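Bradilwood news, 2026-05-27

Well, the clothes swap is back on, and I am far too excited about it. I went a bit overboard in January (four bags, none of which I needed), so this time I've promised myself I'll take home less than I bring. We'll see how that goes!

For anyone who's moved into Bradilwood since then, the swap is in the hall behind the old Drakos bakery. You bring clean clothes you're sick of, you get a token for each piece, and you spend your tokens on whatever takes your fancy. Kids' gear is free, no token needed – they grow out of it before you've got the tags off anyway. We put 477 pieces across the tables last time and I'd love to beat that.

A few things I've been asked at the shops. Yes, we'll take shoes, if there's some life left in the soles. No undies, please. Doonas and pillows are a no as well, there's nowhere to put them. Jumpers are very, very welcome with the mornings we've been having, and so are school uniforms, especially the bigger sizes. Two people have asked about wedding dresses and I say bring them, why not?

Grakex have lent us the clothes racks again, so nobody's good coat has to live on the floor. Nuta will be doing coffee and those little lemon slices from the van out the front. Bring cash for that, the card machine doesn't love our end of the street.

Now, the sorting. I do mine at home over a few nights with the telly on, and my rule is that if I haven't worn it in 2 years it goes in the bag. Check the pockets! I found a twenty in an old raincoat and a library card I'd paid to replace. Give zips a run up and down, and if there's a button missing, pin a spare on if you've got one. I'm still dithering over a green cardigan that has never once suited me, and I've moved it from the keep pile to the swap pile so often it's starting to pill.

Drop-offs are at the side door from nine, and swapping starts at ten.
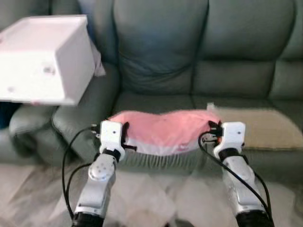 If you can stay back to help fold tables at the end, I'll shout you a lemon slice. Leftovers go to the op shop the same afternoon, so have a think about whether you want anything back and put your name on the bag if you do.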